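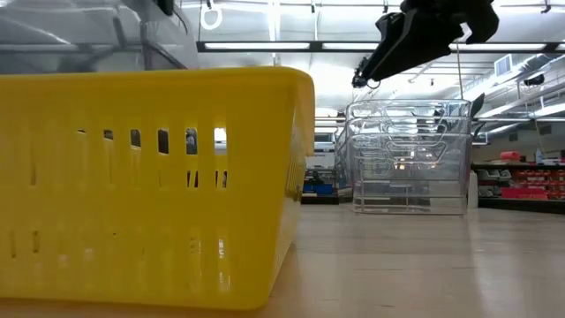
How many of the people who started the machine maintenance course in Grarnthorpe are now working? Of the 66 who started, 41 have jobs, and most of those are at Girard or Nenex.

January 20, 2023

I wrote that at the top because it is what I was asked all day, and I want to have it straight before the board call.

Left the house early and drove to Grarnthorpe. The employers' meeting was in the upstairs room at the college. Girard sent two people from the plant and Nenex sent their hiring manager. Inora sent no one but emailed their numbers, 7 openings on second shift, all needing basic electrical.

Most of the morning went on the schedule. Girard wants evening classes. Nenex wants mornings, as their trainees work afternoons. Sipho Pillay suggested running the same unit twice on the same day and letting people attend either one. The college will need a second instructor for that. I said I would ask what is left in the training grant.

Checked after lunch. There is $2,153 left on the current line, which covers a few weeks of part-time teaching and nothing more. The next round opens at the end of the month. I started on the form and got as far as the budget page.

Sipho went through the survey with me by phone. We had 306 replies from workers across the county. Pay came first, then child care, then getting to the site. The bus stops running before second shift lets out. I have put that in the application and asked the county for the route map.

Girard and Nenex still hire from the same short list and they both know it. They agreed to share one skills checklist, which we have been after since last spring. Inora has to sign too. I will call them in the morning.

Home by six. Soup, then typed up the minutes.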